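My part of the project was the grasp planner, and Glória Paiva did the perception side. Our first version kept finding "objects" in the wood grain, so I spent most of September on a filter that throws out long thin edges.
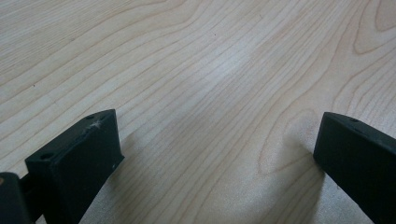
Great, except it threw out thin objects too! Glória raised the color weight to 2 and we tried again (that was a long Wednesday).
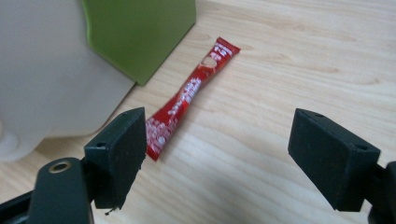 Red stick packet between the open fingers.

After that the planner got a target in 11 of 13 runs.

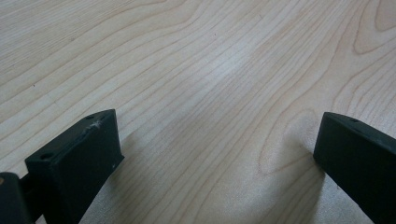

I still want to fix the glare problem, and my replay script is a mess.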